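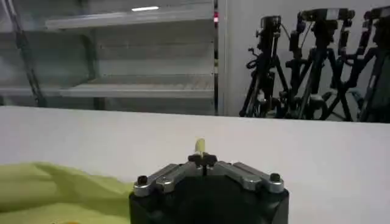
Cloth has no fixed shape, and that is the whole difficulty of the Godwood Cup. The student contest asks a robot to take one T-shirt from a heap to a flat, folded stack with no human hand on the table. The team from Brandurport Technical College entered in February with a two-finger gripper and a control program called Pallard.

Pallard works from a wrist camera. It looks for an edge, picks a grasp point, closes the fingers and checks whether the fabric has come up with them. A missed grasp costs 4 points. A dropped shirt ends the run.

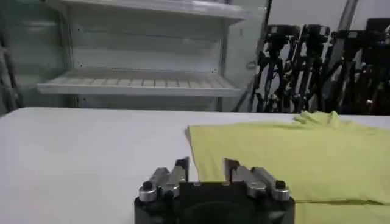

The students logged 496 practice grasps before the summer break and sorted the failures by cause. Most came from approach height. If the fingertips stop too high, they close on air; too low, and they press the cloth into the table and slide over it. The fix was a slower final descent, which added 30 seconds to a full fold. 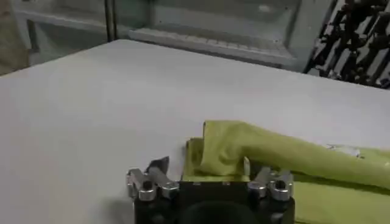 Thick seams remain a problem. The Ramanauskas Workshop, which hosts the club, has lent a set of softer fingertip pads, and the team will test them on collars and hems next. The current best score is 65. Qualifying rules for the next round have not been released.

28 Sep 2020

14 shares | 3 comments

Related
Line Followers on a Budget
Inside the Brandurport Machine Shop
Choosing a First Servo

Contact the editors | Copyright 2020 | Back to top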